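Back kitchen at Flornton, before and after (mostly after)

Right, quick page this, I've got the rest of the newsletter to lay out and Senthil wants the laptop back. You asked for the kitchen so it's the kitchen. Work started in January, ran on a lot longer than planned, finally signed off. Thanks to Kavitha Poduval for chasing the plumber, and to Muthu Kulkarni for letting us store half the cupboards in his garage.

Click through if your screen lets you. Older ones are in the Menon Road album, same login as before.

Tiling. White rectangles, grey grout, over 100 bought and we still ran short near the end. Sowmya wanted green. Sowmya was outvoted. The grout was meant to be a shade darker but Bromov had stopped doing it, and by then we'd of taken anything in stock. 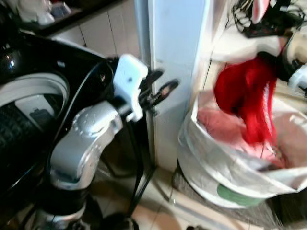
Issue 11, page 5

Tile corner and the tall white panel. White things up on the dark shelf, tiles behind. Very happy with how thin the grout lines came out.

Grout is the thing people ask about most. Thin lines, small spacers, wipe as you go. Don't leave it for lunch. We left it for lunch once and Aishwarya was at it with a scraper till the evening.

The shelf. Argued over more than anything else in the room. White would of matched but shows every tea ring, so dark it was. Oiled twice, needs doing again before winter. If you put something up there please take it down again when your finished. Cups live in the cupboard by the window.

Paintwork. Cilow eggshell, two coats, the plain white and not the warm one (there was a mix up, the warm one went on the hall). Touch up pot is under the stairs with the lid taped down. Woodwork marks easily so go careful with bags and trolleys.

Costs, as promised. Paint and filler came to £95, tiles were more, full list pinned up by the back door. Receipts with Senthil Joseph if you want to see them.

Still to do:
Blind for the small window
Second hook for the tea towels
Seal along the back of the worktop, it's lifting
Somebody to look at the drawer that sticks

Sowmya Gounder has the spare tiles, there are 5 left whole and a few halfs. Ask her before you drill anything, please, we can't get the same batch again.

More to come when I've sorted the rest. Send yours in if you took any, the ones off your phone are fine, just don't shrink them first.

Words and page: Aishwarya Poduval
Put up Oct 9, 2023

Back to gallery list
Next: the hall and stairs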